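Gandwood Kids / Science / Big Questions

Can a robot tidy your room yet?

30 Apr 2026

Reading time: one snack

You have probably seen the videos. A shiny robot folds a shirt, or waters a plant, or carries a tray across a very clean kitchen. The music is cheerful. Somebody on the couch smiles. It looks like chores are over forever and you can stop arguing about whose turn it is to unpack the dishwasher.

We'd like you to be a bit suspicious of those videos. Robots are real, and clever people work very hard on them. But a video is easy to make look good. You can film the same job 40 times and only show the one that went well. You can speed it up. You can even have a person hidden in the next room, steering the robot with hand controls, and forget to mention it. So before we believe a robot can do the housework, let's ask some nosy questions.

What is a chore, anyway?

Think about clearing the table after brekkie. You do it half asleep. But try to write down every single thing you do, as if you were explaining it to someone who has never seen a table.

Find the cups. Work out which things are cups and which are bowls. Decide which one to pick up first. Move your hand to it without bumping anything. Open your fingers wide enough, but not so wide that you whack the milk. Close them. Squeeze hard enough that the cup doesn't slip, and softly enough that it doesn't squash. Lift. Remember where the sink is. Don't step on the dog.

You learned most of that before you started school. A robot arrives knowing none of it, and has to be programmed or trained for each bit.

Why is picking up a cup so tricky?

Many robots have a gripper where you have a hand. Often it has only 2 fingers. Try it yourself: use just your thumb and one finger to pick up a plastic tumbler, then a bottle of drink, then a sock. Now try it with thick gardening gloves on, so you can't feel much. That's closer to what the robot has to put up with.

Some robots carry a little camera near the gripper, so they can see what they are reaching for. It helps, but the camera sees only what is in front of it, and a cup standing behind another cup is partly hidden. You know there is a whole cup back there because you have met a lot of cups. The robot has to make a guess.
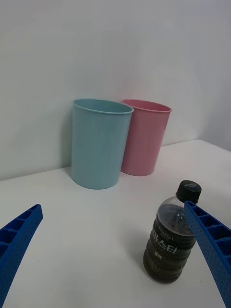 A robot's view of its own blue fingers, with a bottle close by and two plastic cups near the wall.

Even a tidy table like that one is full of decisions. Should the cups be picked up by the rim or by the side? If the gripper goes for the one at the back, will it knock over the one in front? And then there's the bottle. The bottom part has dark drink in it but the neck is clear, and see-through plastic is a real nuisance for robots. Cameras can look straight through it at whatever is behind, or get confused by the shiny bits where light bounces off.

A bottle with drink in it is also heavier than an empty one, and the drink can slosh about while it moves. You feel that through your skin and adjust without thinking. Plenty of robot fingers can't feel much at all.

But don't robots already work in factories?

They do, and they're very good at it. A factory robot might weld the same spot on the same kind of car part all day and all night. The important word there is "same". The part turns up in the same place, facing the same way, every time. The people who run the factory have arranged everything to suit the robot.

Your kitchen isn't arranged to suit a robot. It's arranged to suit your family, and perhaps not even that. The cup that was beside the toaster yesterday is under the trampoline today.

Shops are somewhere in between. The shelves stay put, but customers pick things up, change their minds and leave the frozen peas with the birthday cards. Putting the peas back is a small job for a worker. For a machine, it means noticing they are wrong, knowing where they belong, getting hold of a floppy bag and finding a gap in the freezer.

What can machines do at home right now?

Some things, and they've been doing them for years. A washing machine is a kind of robot helper, if you aren't too fussy about the word. So is a dishwasher. Robot vacuums trundle around the floor and mostly manage, unless they meet a shoelace. Robot mowers cut the grass, and they do a decent job on a simple lawn.

Notice what these have in common. Each does one job. You still load the dishwasher, you still carry the dirty clothes to the laundry, and you still pick up the socks so the vacuum doesn't try to eat them. The fiddly parts have been left for people.

How to test a robot claim

Let's make up a robot and call it Zellov. An ad says, "Zellov clears your table!" What would you want to know before you handed over your pocket money?

How many times did it try, and how many times did it get it right? A robot that clears 16 tables out of 20 sounds pretty good until you think about the other 4, and who is mopping the floor.

Was anybody steering it?

Was the video sped up? Look at people or pets in the background, or a clock on the wall. If the cat crosses the room like a racing car, you have your answer.

Had it practised with those exact cups? Ask what happens with different ones, or with the same ones moved to the other end of the table.

How long did it take? If you could clear the table, feed the fish and find your library book before it finished the second cup, you might not want to wait.

What happens when it drops something? You would say "oops" and grab a cloth. Would Zellov notice?

If the ad doesn't say, the fair answer is "we don't know yet". Scientists say that a lot, and it's a perfectly good answer.

So, yes or no?

Robots can do pieces of chores. In a lab, with practice, some can pick up cups, stack blocks or wipe a bench. Doing a whole chore in any old house, every day, with no help, is a much harder thing, and we haven't seen good proof that it's been cracked. It might be one day. When somebody says it already has been, ask to see it done in a messy kitchen.

Have a go

Put two plastic cups and a closed plastic bottle on a table. Blindfold a friend and be their camera. You may only say "left", "right", "forward", "back", "up", "down", "open" and "close". See how long it takes to get both cups into a bowl without tipping the bottle over. Then swap places and move the cups somewhere new.

Words to know

Gripper: the part of a robot that grabs things.
Sensor: a part that notices something, such as light, sound or pressure.
Remote control: when a person steers a machine from somewhere else.

Next in Big Questions: Why do magnets stick to the fridge but not to the bench?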